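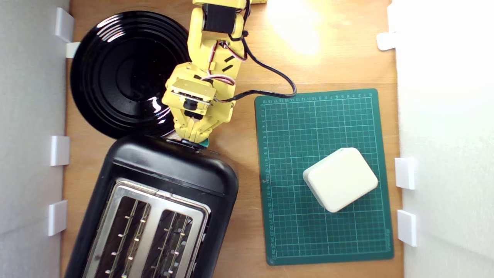 FOR IMMEDIATE RELEASE

Paewai opens its first Repair Library, and would like your toaster back

VALLIS, 19th May – Paewai, the household repair service that has spent years telling people not to throw things out, today opened a Repair Library on the ground floor of the old Flavach button works in Vallis. Members can borrow tools, book a bench, and get help with small appliances that have stopped doing the one thing they were bought to do.

The library starts with 262 tools on its shelves, 20 workbenches, and a kettle that has been repaired so many times it is now mostly other kettles. Membership costs $2 a month. There is no joining fee and no late fee, although the desk staff have been trained to sigh.

The idea grew out of a trial run in March, when Paewai set up folding tables in the Flavach lobby and invited the neighborhood to bring in whatever was broken. The plan was for a quiet afternoon. By closing time 300 items had been logged, among them lamps, hair dryers, a foot spa, and a bread machine whose owner asked that it be "fixed, but not so well that I have to use it."

Toasters were the most common visitor by a wide margin. Paewai's bench staff found that a good many needed nothing more than a thorough cleaning, starting with the crumb tray, a part that came as news to several owners.

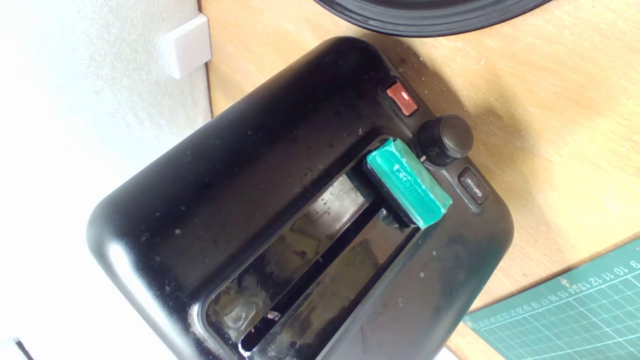 Gemma Fairclough said the toaster had become the unofficial mascot of the project. "People apologize to us for bringing one in," she said. "They say they know they could get a new one for the price of lunch. Then they tell you it was the first thing they bought for their first apartment, and they would like it to pop up again, please. We can work with that."

Members who would sooner not hold a screwdriver can leave an item at the desk and collect it later. Those who want to learn can sign up for evening classes run with Clina, the adult education service. The first term covers plugs and fuses, lamp rewiring, sewing machine care, and a session called "What Is That Smell," which is already full.

Some things will not be accepted. Microwaves are out, as are gas appliances, anything still plugged into something else, and printers. Paewai looked hard at the question of printers and decided that it had its staff to think of.

Items that can't be saved will be stripped for parts, and the parts will go into labeled drawers along the back wall. Members may help themselves to knobs, feet, and springs at no charge – one handful per visit, with the size of the hand left to the honor system.

The Repair Library is open every afternoon and on two evenings a week, posted at the door. New members should bring proof of address and, if possible, all the screws.

About Paewai

Paewai repairs household goods and teaches other people to do the same. It has its workshop and offices in Vallis, where the doorbell is currently awaiting a part.

Media inquiries: Press Desk, Paewai, Flavach Building, Vallis

ENDS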